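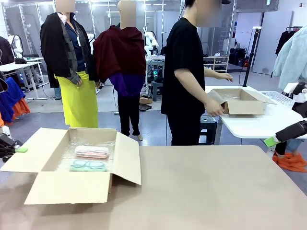

Flat glasses cases with printed lid

A slim case for one pair of glasses or sunglasses, made for a handbag, a coat pocket or the drawer by the bed. The lid carries a simple outline print in place of a logo. We stock the case in two colours:

Pale pink, with a white and peach outline on the lid
Mint-teal, with a light blue glasses outline on the lid

The case is the same in both colours apart from the print. It suits most everyday frames. Large wraparound sunglasses and ski goggles will not fit, and for those we suggest the deeper Brutix case, listed under Sport.

Choosing a size

Fold your glasses and lay them on a table with the lenses facing up. Measure across the widest part, then measure how high they stand at the nose pads. Compare both with the size chart in the Downloads section. If you are between sizes, write to us with the two measurements and Asabe Ajayi on the order desk will check them against a sample. Reading glasses with thin arms can slide a little inside the case, so wrap them in a cloth first.

How your order is packed

Cases go out in an open-top cardboard box lined with clear bubble wrap. They are laid flat on the wrap, and the flaps are folded in and taped once the packing slip has been checked. Mixed colours can go in the same box. Please say on the order form if you want pink and mint-teal kept apart — we do this at no extra charge.

Gift wrapping is available for single cases only.

Trade orders

Opticians and gift shops can order from 9 cases upwards. Orders of 100 or more are packed by colour and labelled on the outside of the box. Shop name printing on the inside of the lid is possible from 458 cases, and we will send a proof before anything is printed. Quote list number 639 when you write, so that your order goes to the trade desk. Ngozi Isah deals with new accounts, Efe Chukwu with repeat orders.

Care

Wipe the outside with a damp cloth and leave the case open until dry. Do not use spirit or nail varnish remover on the lid, as either will lift the print. Keep it off radiators and car dashboards in August.

Returns

Unused cases can be sent back in their original box. Please keep the bubble wrap and use it again for the return. Printed trade orders cannot be returned unless there is a fault.

Prices on this page apply from 8th April.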